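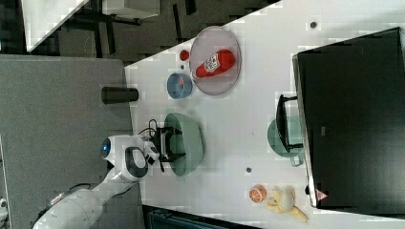 Kitchenware is the general name for the containers, utensils, and small tools used to prepare, serve, and store food. The term covers bowls, plates, cups, strainers, and bottles for sauces and oils. Large appliances are normally left out. Items used mostly at the table are also called tableware, and many pieces belong to both groups.

Bowls

A bowl is a round, open container with a curved or sloping wall. Mixing bowls are wide enough to stir in and often have a turned or widened rim that makes them easier to grip. Smaller bowls hold side dishes, dips, or measured ingredients. Sets are commonly sold in graded sizes so that they stack for storage. Plastic bowls are light and resist breaking, but they can stain and may warp in an oven. Glass and ceramic bowls are heavier and do not take up odors as easily. Metal bowls are not usually suited to microwave ovens.

Plates and cups

Plates are flat or slightly hollow, with a rim that keeps food and liquid from running off. Clear plates are made of glass or of plastics such as acrylic. Cups may be cylindrical or tapered, with or without a handle. Tapered cups nest inside one another, while straight-sided cups take up more shelf space.

Perforated ware

Colanders and strainers have holes that let liquid pass while solid food stays behind. Colanders are used for rinsing vegetables and draining pasta, and usually stand on feet or a ring base. Strainers tend to be finer and may use wire mesh.

The holes may be round, square, or cut as slots. Staggered rows allow more openings in a given area than a square grid with the same distance between neighboring holes. Small holes hold back grains such as rice. Larger holes drain faster and are easier to clean. 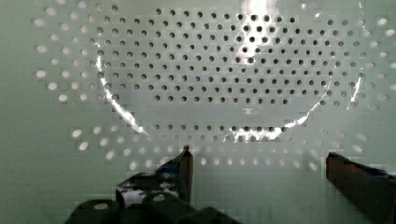 Round holes in staggered rows on a pale mint-green surface

Some draining sets pair a perforated basket with a solid bowl. The food is soaked or washed with the two together, and the basket is then lifted out or tipped.

Squeeze bottles

Condiments such as ketchup and mustard are often sold in flexible plastic bottles. Pressing the sides forces the contents through an opening in the cap. Many are designed to be stored cap down, which keeps a thick sauce near the opening.

Care

Plastic pieces are washed in warm water with mild soap, or on the top rack of a dishwasher if the maker allows it. Perforated ware is best rinsed soon after use, before starch dries in the holes. A soft brush removes what remains.

See also

Cookware
Cutlery
Food storage container
Sieve

Further reading

Karunaratne, Hashini, and Kamrul Herath. Bowls, Baskets, and Strainers. Loker, 2nd edition.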